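Chapter 9
Looking Underneath: Cables, Small Devices and the Places They Collect 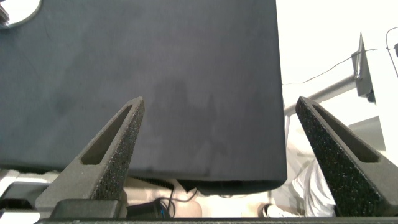 Figure 9.1 A small black device with its cable curling up toward the underside of a dark panel.

If you have worked your way through the last three chapters with us, you have by now sorted a bookcase, emptied and refilled a supply closet, and drawn up a plan for a shared table that at least two people were willing to follow for a week. All of that was work at eye level or a little below it. You could stand in a doorway, look in, and have a fair idea of what you were in for. In this chapter we bend our knees, and I should warn you kindly that some of you will want a cushion.

The subject is what lives under things: under desks, under counters, behind and beneath the equipment that we use every day and hardly ever look at from below. Mostly this means cables, along with the small devices that hang on the ends of them. Look again at Figure 9.1. One device, one cable, and already the cable takes up a good deal more room than a straight line between its two ends would need. It loops, and then it climbs. Anybody who has kept an office or a family study going for more than a year has seen a dozen like it, and has probably pushed a few of them farther back with one foot.

I learned most of what I know about this in my first real job, in the front office at Clostcombe, a furniture showroom with very handsome desks on the floor and, I am sorry to say, a dreadful tangle beneath the ones we worked at ourselves. My supervisor there was Eliécer Cáceres, a patient man who had a habit of sitting right down on the carpet beside whatever needed fixing. On my second morning he handed me a roll of paper labels and a pencil and asked me to find out where every cable in Room 2807 began and where it ended. I was not to unplug a thing. I was not to straighten anything, either, which I found very hard. It took me until lunch the next day, and when I was done I had filled four sheets and discovered a power supply for a fax machine that had left the building before I was hired.

That exercise is the backbone of this chapter, and we will come back to it in Section 9.2. The reason I begin with it is that most people, when they finally lose patience with a tangle, start by pulling. They pull out everything, they heap it on a chair, they wipe down the baseboard (a good thing in itself), and then they sit there with an armful of black cords that all look alike. By evening the printer is in one room and its plug is in another. So we trace first, then we label, and only after that do we move anything.

What this chapter covers

Section 9.1 is about getting yourself a proper look. We talk about light, which is nearly always poor down there, and about positions that are easy on the back. We also spend a page or two on the matter of dark things against dark things. A black cord under a navy or charcoal surface is remarkably easy to miss, and a small black device can sit in plain view for months without anyone being able to say whether it is still in use.

Section 9.2 takes you through tracing and labeling. You will make a simple chart with three columns, one for the device, one for the far end of its cable, and one for the person who uses it. We recommend labeling both ends. Yes, both, even if the cable is short — you will thank yourself the first time you have to move a desk.

Section 9.3 deals with slack. Every cable needs some, and hardly any cable needs as much as it comes with. We look at loose coils, at hook-and-loop ties, and at trays and clips that fasten to the underside of a work surface. The worked example uses the Stisska tray, 860 millimeters long, chosen because we had several in the workroom and they are simple to put up. Whatever you can buy locally will very likely do just as well. Measure the underside before you shop, and measure it again where there is a brace or a curved edge, since a surface that looks perfectly flat from above may have quite a different shape below.

Section 9.4 is about air. Vents, grilles and slatted openings have a way of ending up behind a bundle of cords, or under a folder, or against a wall. We ask you to learn where the openings are on each piece of equipment you look after and to keep them clear. This is the shortest section in the chapter and the one I would most like you to remember.

Section 9.5 covers dust, with a frank discussion of vacuum attachments, soft brushes and microfiber cloths, and a few words on smudges, which show up on matte dark finishes in a way that the catalog photographs never seem to mention.

Before you begin

Choose one work area that you are allowed to rearrange. It may be your own desk at home, a corner of a classroom, or a reception counter if the people there are agreeable. Please do not choose the largest one you can find. In past terms we have had students take on an entire computer lab, full of energy on Monday, and come to see me rather quietly a few days later.

You will need a flashlight, a pencil, paper labels or masking tape, and a notebook. A headlamp is a great comfort if you own one. Leave the scissors in the drawer for now.

Anything hot to the touch, cracked, frayed, or giving off a smell should be left alone and reported to whoever is responsible for the electrical equipment in your building. Never reach into a grille or a vent with a tool. If a device belongs to someone else, ask that person before you so much as slide it over.

Warm-up: one cable, both ends

Sit or kneel where you can see beneath your chosen surface and pick out a single cable. Follow it with your eyes as far as you can, then with your fingertips, gently, without tugging. Write down where it starts, where it goes out of sight, and where you think it comes out again. Sketch any loops. If you lose it partway along, mark the place with a question mark and carry on with the part you can see.

Keep the sketch in your notebook. You will want it at hand for Section 9.2, where the same cable becomes the first line of your chart.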